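Household Skills, Unit 2: Folding long-sleeved tops
Course notes, Plarnadbridge Adult Learning
Tutor: Kamala Raju

Last week covered towels and pillowcases, which have straight edges and four corners. Tops are harder. The sleeves have to be dealt with first, and the neck end is never the same width as the hem.

Work on a flat surface with a cloth over it. Lay the top out and smooth the body from the neck down to the hem. Check the side seams before going further – if they have twisted, the finished fold will twist as well.

Bring the sleeves in across the body, one at a time. They will cross on most adult sizes. Smooth each one along its length and look at the cuffs, where the two layers tend to separate or a corner turns up.
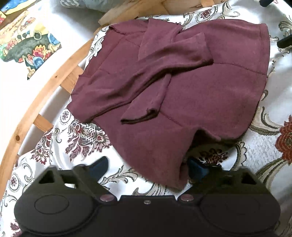
Next, go back to the hem. Fabric often rides up near the lower corners once the sleeves have been moved, and a ridge left there will show on the outside of the pile. Take hold of the corner, pull it gently outwards and lay it down again. Do the same at the neck if the edge has rolled.

Then fold each side in towards the middle, and fold the body up from the hem in two or three turns depending on the shelf. Thick knits take two. Neckline uppermost when stacked.

Practice for next session: fold 13 tops of mixed sizes and bring one finished pile. Hanyu Zeng has spare tops for anyone who needs them. Reading: Subramaniam handout, section on knitwear.

Print this page | E-mail this page
Contact: Chutima Kongkaew, course office
© Plarnadbridge Adult Learning. Back to top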